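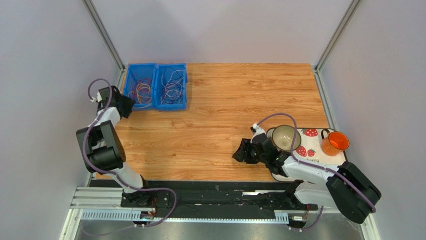 Fig. 1. Two blue bins with wires, and a place setting on a strawberry placemat.

Unit 6: Sorting and Storing on a Shared Table

Reading for this unit: pages 2 to 9 of the course packet. Bring the packet to class in Room 211.

A shared table usually has to serve more than one use. In Fig. 1 the wires are kept in two bins near a back corner, and the bowl and mug are on the right. Much of this unit is about how to divide a surface like that, and what to do with the wires once they have a place of their own.

1. Zones

A zone is a part of the table with one use. It can be marked with tape, a tray or a mat. A placemat is good for dishes, as it can be lifted and wiped and its edges are easy to see. Bins do the same job for loose parts. Put bins toward the back or a corner so that hands don't have to cross them to get to the middle.

Keep the middle clear when the table is not in use. It is the work area, and things left there tend to stay there.

Food and parts should not share a zone. Bits of stripped insulation are small and get into cups.

2. First sort

Do not begin by untangling. Begin by deciding what the groups are. For wire there are three common choices:

By color. Fast, and anyone can do it. Works well when color has a meaning in your project, poorly when it doesn't.

By length. Slower. Best for jumper wires and short leads.

By connector. Slowest, and the most useful if people come to the bins looking for a particular plug.

In Fig. 1 one bin has a good deal of orange, yellow, red and purple, and the other is mostly black and dark purple. There are red strands in both, so color alone would not tell you where to look for a red wire. If you sort by color, write down where the mixed pieces go.

3. Untangling

Lift the whole bundle out and lay it on the clear part of the table. Find a loose end near the outside and work it back through the loops. Don't pull on a knot. Push slack into it until it opens. Take out the stiff wires first.

Coil each piece as it comes free, and close the coil with a twist tie or a strip of hook-and-loop. A coil about the width of your palm is easy to store. Loops that rise over the rim of a bin will catch on the next thing that goes past, so press them down or use a deeper bin.

4. Labels

Label the front of the bin, facing the person who will use it. One or two words are enough. Avoid "misc."

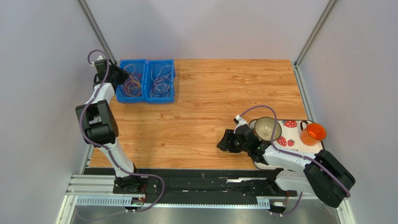 Natalia Orozco objected to the color sort when the class went over this section: she would keep one bin for wires in use this week and one for everything else, and leave the colors mixed, because people put things back in the right bin when there is only one question to answer. Her method is accepted for the assignment if you say which one you used.

5. Assignment

Sort one container of wires or cords at home. Hand in a half page with your groups, the time it took, and what was left over. Due 9 April 2023. Give it to Pankaj Saxena or leave it in the tray by the door.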